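Robot club, week whatever. We have hands

OK quick one because I have a lab report due and I haven't started it. But people keep asking me what we're doing with the humanoid and I keep saying "stuff" so, here goes.

Short version: plate task. Long version: also plate task.

For anyone new, our project this semester is getting the robot to set and clear a table. Small table. Small goals. The thing we get graded on in March is a run with both hands, one person driving, no touching the objects once it starts. Siham is writing the grasp code, Abla does the driving, and I do logs and complaining. We call the whole mess Wundora, which was Abla's idea and lost the vote twice and then somehow ended up on the repo anyway.

So far we have 504 logged tries. Most are bad. I went through a big chunk of them over the weekend and tagged them by hand, which took forever, and my tags are a mess becuase I changed my mind halfway on what "slip" means. Is it a slip if the fingers never closed properly? I say no. Siham says yes. We have not settled this.

What we changed this week:

Start pose. Used to be both arms way back near the body and then a long reach in. Looked dramatic, wasted time, and every time the arms swung forward the cables dragged. Now we start with the hands already out over the table, open, fingers up, one on each side of the plate. Abla can line up from there without the big swoop.

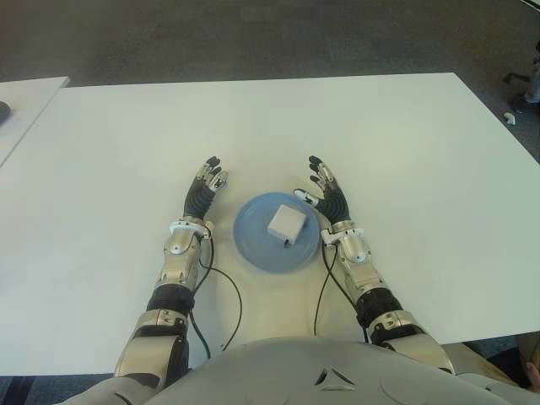
New start pose. Blue plate, white cube, hands open either side.

The cube goes on the plate so we can tell if the plate tips. Cheap trick, works great. If the cube slides, the tilt was too much, done, log it, next. Before that we were trying to read tilt off the joint numbers and getting garbage.

Cables are still annoying. One from each wrist, running back across the tabletop. Abla wants to clip them along the arms. I want that too but I also know who will end up doing the clipping (me).

Thumbs are the real problem. Getting a thumb under a rim that shallow is hard, and the two sides don't come in even. If one hand gets there first it just shoves the plate at the other one. Siham added a wait so neither hand closes until both are in position, and out of the last 39 tries with the wait on, 19 were clean lifts. Not half! But before that we'd had 2 clean ones in a whole evening, so I'll take it. I bought everybody chips.

Stuff I still need to do, writing it here so I feel guilty:

fix the tags
back up the logs, for real this time
ask if we can keep the room past nine
write up the wait thing before Siham forgets how it works

Also somebody asked if we're going to try a cup. Yes. Eventualy. Cups are scary. Plates first, then the plate with something heavier on it, then we talk about cups.

If you're on campus and want to try driving, come by, Abla will teach you. It takes a while to stop moving your own shoulders too much. My first go I pushed the plate clean off the far side, so the bar is low.

Ok. Lab report. Bye

Posted December 2020 in: robot club, Wundora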